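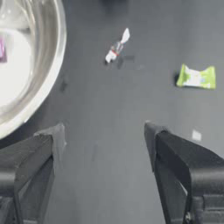 The Candy Bowl Has a Lot to Answer For

2022-08-04

There is a school of home advice that says every table needs a bowl. Put a bowl out, the thinking goes, and the small stuff will find its way in. I have read this in catalogs, heard it at a workshop in Ondham, and once paid for it in the form of a booklet that ran to 400 tips, a good number of which were the same tip. I remain unconvinced.

My doubts come from candy. Keys and coins have owners who will eventually want them back. Wrapped candy has no such luck. It gets offered, declined, set down next to the bowl and left there, and within a week the table has a twist of clear plastic here, a torn corner of paper there, and nobody can say which of them still has anything inside.

The people who sell bowls have an answer to this, and it is a bigger bowl. Ranusora's January catalog showed steel ones wide enough to wash a cabbage in, presented as "catchalls for the modern table." I bought one. It is a perfectly good bowl. I have since used it for salad, for popcorn and for soaking a shower head, and in all three jobs it did better than it ever did at keeping candy off the table.

Steel does have points in its favor. It wipes clean, it doesn't chip, and you can see a stray lavender wrapper in it from across the room. Against that, it is loud. Drop a hard candy into an empty steel bowl during a phone call and you will be asked what broke. It also shows every fingerprint, a matter on which the catalog was silent.

Then there are the wrappers themselves, which I think get off too lightly. A twist wrapper is a nice old design, easy for small hands and pretty in a pile, but it holds its shape once the candy is gone. You pick it up, feel nothing, put it down again. The crimped kind, sealed flat at both ends, is more honest when it's full and worse when it's empty. Squeeze one and it crackles like there's still something worth having.

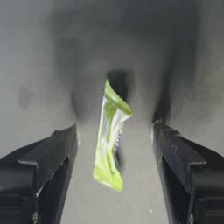
So the usual advice, which is to sort by type, strikes me as wishful. The Herico method, much passed around among people who own label makers, would have you keep 3 containers: one for candy you like, one for candy you don't, and one for "undecided." I tried it. The undecided container filled up first and stayed full. Meanwhile I had given up more of the table to containers than the candy had ever taken.

Color sorting is no better. It looks lovely for an afternoon. Greens together, purples together, pinks in their own little heap. Then somebody eats all the purples, and what you have is a record of what people don't want.

What has worked, a little, is dull. Clear the table down to the bare top. Pick up each piece and pinch it. If it gives, it goes in the trash, and so do the scraps of paper that came off it. If it doesn't give, it goes in the bowl. Do this when you wipe the table anyway and it takes less time than reading about it. The bowl should be shallow enough that you can see the bottom, or you'll be back to guessing by the end of the month.
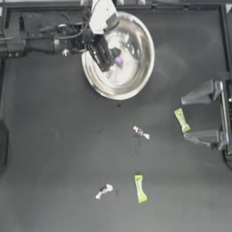 One in the bowl, four still to go: two lime-green bars and two twist wrappers out on the tabletop.

A dark tabletop helps more than I expected. Mine is a gray Collet, bought secondhand, matte and already scuffed when I got it. I had assumed dark would hide the mess. It does hide stains, but pale wrappers stand out on it very well, and the tiny white corners people tear off and forget are easy to find. On the oak table I had before, they could sit for days.

I should say what the bowl won't do. It won't make anyone in your house put a wrapper in the trash. It won't slow down the eating, whatever you may have read about visible treats and portion control. And if you keep it topped up, it will fill the table around it again, as any bowl does. Mine gets refilled when it's empty and not before, which has been unpopular.

If you already own a mixing bowl, use that. The one from the catalog is back in the kitchen most evenings, holding lettuce.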